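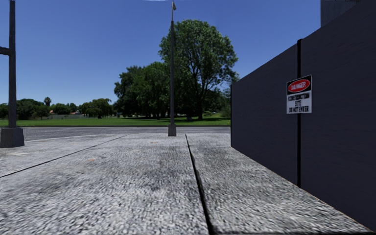
Figure 3. Sidewalk meeting the roadway, with lawn and trees on the far side. Computer rendering.

4.2 Walking to the library: what people told us about distance

We turn now to the part of the study that surprised us most, and that we have ended up talking about more than any other at meetings and over lunch. Readers will remember from Section 3 that every household in the Rolton sample was asked how far they lived from the nearest branch library, first in minutes on foot and then, a few pages later in the same booklet, in blocks. We had put the second question in mainly as a check on the first, and we expected it to be dull. People who said a short time would say a small number of blocks, and we would move on to the questions about borrowing.

Of the 546 booklets that came back, 168 gave two answers that could not both be right, even if we allowed for a very slow walker or a very long block. That is a large share, and we spent a good part of July going back through the paper copies to see if we had made a mistake in typing them up. We had made a few, and those are corrected in the numbers given here. The rest stood.

The pattern was not a random one. People who had used the library in the past year tended to give a shorter time than their own block count would suggest. People who had not been inside in several years leaned the other way, and some of them leaned very far. One woman on the Suriseck side of town wrote that the branch was "a good half hour, more with the kids," and then put down five blocks. Her house is on our map and the block count is correct. When one of us called her back (she had kindly ticked the box saying we could), she laughed and said that five was right, and that it still felt like half an hour. She then told us a good deal about the old children's room and a puppet theater that used to stand there, and we were sorry to have no place in the coding sheet for any of it.

We do not want to make too much of this. Earlier work on how people guess at distances has long held that familiar trips feel shorter than unfamiliar ones, and a library is a place that some people know very well and others hardly at all. But most of that work asks about shops or jobs, where a person has to go whether they like it or not. A library trip is easy to put off. If a person already thinks of the branch as far away, there is little in an ordinary week that would make them find out otherwise, and so the guess is free to drift.

Part of our trouble in reading these answers is that we had asked about "the walk" as though it were one thing. In the follow-up calls it came apart into pieces. People talked about the hill by the school, the stretch with no shade, the place where they always run into somebody and have to stop and chat. Many of them talked about crossings. A person would go along quite happily describing a pleasant few minutes under the trees, and then arrive at a street, and the whole tone of the account would change. Several people named a particular corner as the point where they "decide" whether they are going at all. We had no question about this, and we wish we had.
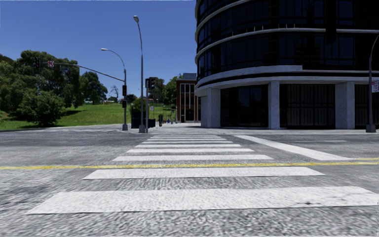 Figure 4. A striped crosswalk leading toward the far sidewalk. Computer rendering.

For this reason we went back to the block counts and marked, for each household, how many streets with painted center lines lay between the front door and the branch by the shortest route. It is a rough measure. It takes no notice of traffic, or of how long a person has to stand and wait, or of whether they have a stroller with them. Even so, it did better than plain distance at sorting the people who overstated the walk from the people who did not. Households with none of these streets to cross gave times that agreed quite closely with their block counts, whether or not they used the library. Once there were two or more, the gap between users and non-users opened up, and it stayed open in all 3 of the neighborhoods where we had enough answers to look.

The Grultomari district needs a word of its own here. Its branch closed partway through our mailing, and the readers there were sent to the main building on Ragnarsson Street, a longer trip by any measure. Some of the booklets plainly refer to the old branch and some to the new arrangement, and a handful refer to both in the same answer, with arrows. We have left the district out of the comparisons above. Its answers to the borrowing questions are kept, as those did not depend on which building a person had in mind.

A fair reader might ask whether we have the matter backwards. Perhaps people who dislike the walk stop going, and then remember the walk as even worse than it was. We cannot rule this out, and we suspect that it is true of a good many of them. Our booklet was sent once, to 1400 addresses, and it can tell us what people believed on the day they filled it in and very little about how they came to believe it. We did ask how long each person had lived at the address, in the hope that newcomers would help us to pull the two apart, but there were too few of them to lean on.

What we can say is that the answers seem to carry some real knowledge of the route, even when the minutes are far off. A person who writes "half an hour" for five blocks may be a poor clock, but she may be quite a good witness to what lies between her and the door — and a library that plans its branches by drawing circles on a map will miss most of what she has to say. In the next section we look at whether the same people overstated the walk home, when they would be carrying books. The booklets gave us less to go on there, and the follow-up calls do a larger share of the work.

4.3 The walk home

Only the second version of the booklet asked about the return trip, so the numbers in this section are smaller than those given so far.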